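# Truka — review and planning software for two-handed demonstrations

If you've ever sat down on a Monday with a folder full of recordings and no clear idea which ones are worth training on, Truka was made with you in mind. It takes the tracked motion of two hand-held grippers, lines it up with the video from each one, and gives you a single timeline you can scrub, cut, label and turn into a plan your arms can follow.

We built it at Huridum over a good many long evenings, mostly by doing kitchen chores over and over. Our favorite test is still the utensil stand: pick up a spoon, bring it over to the stand, and hang it on a hook. It sounds like nothing at all (it's the sort of job you do at home while talking to someone), but it asks a lot of the software, because the hole in a handle is small and a hook is thin.

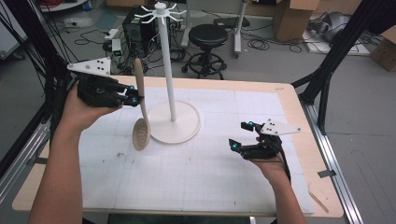 Gion Sutter: I'd been lining up left and right hands by eye for two years, and the part of Truka I'd fight to keep is the shared clock. My one grumble is that I want the keyboard shortcuts to be editable.

Editable shortcuts are on the way in the June release, and thank you for being patient with us!

## What you get

**Timeline.** Both grippers sit on one track, with finger opening drawn as a curve underneath. Drag across any stretch and the two camera views follow along together.

**Okham, the segmenter.** Okham reads the motion and suggests where one step ends and the next begins — reach, grasp, carry, place. It's meant to be corrected. Drag a boundary where you think it belongs and Okham will take the hint for the rest of the batch.

**Idle hand labels.** One hand often waits while the other works, and a planner that can't tell waiting from reaching will learn some very odd habits. You can mark a hand as idle, ready or supporting, and filter on any of the three.

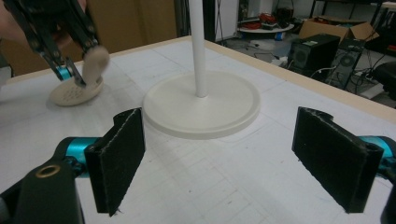 *Right gripper view: jaws open at the stand while the other gripper holds the perforated piece.*

**Nomura, the object tracker.** Nomura follows objects across both camera views and keeps their names straight when they leave one view and come back in the other. Pale things on a pale table used to give us real trouble, so the current version leans more on edges and hole patterns than on color. You can click an object once to name it, and if the tracker loses confidence it will ask you about that stretch instead of guessing. 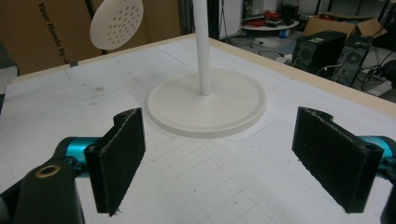 *White stand and perforated disc, with the gripper's fingers spread wide.*

**Planner export.** Once a take is cut and labeled, Truka writes out a path for each arm, with the finger opening attached. It checks reach and collisions against your own arm model first and shows you the trouble spots on the timeline, in plain words. We went back and forth on that wording more than I'd like to admit, and I'm still fond of "left elbow has nowhere to go."

## Setting up

Bring in your tracking log and your videos, pick the camera that belongs to each hand, and let the sync run. Then open one short take and close both grippers fully on the timeline, so you can see that the opening curve drops to its lowest point at the same moment the fingers meet in the video.

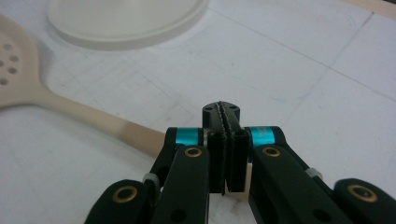 If the curve and the video disagree, open **Sync > Nudge** and move the curve until they match. The offset is saved with the session, and you can copy it to every other take in the folder. Do check one take from the end of the folder too, as clocks can drift over a long afternoon.

## The practical bits

| Item | Detail |
|---|---|
| Hands per session | One or two |
| Sample project | 352 takes, 1,268 labeled steps |
| Built-in step labels | 18 |
| Export presets | 7 |
| Works offline | Yes, including Okham and Nomura |

The sample project comes with every license, and I'd suggest spending an hour in it before you load your own recordings. Some takes in there are rather clumsy, and they're good ones to practice cutting on.

Licenses are per workstation, and updates are included for the first year. Write to the Huridum desk through the contact form if you'd like a trial, and tell us a little about your grippers and the job you have in mind — it helps us send the right import profile along with your key.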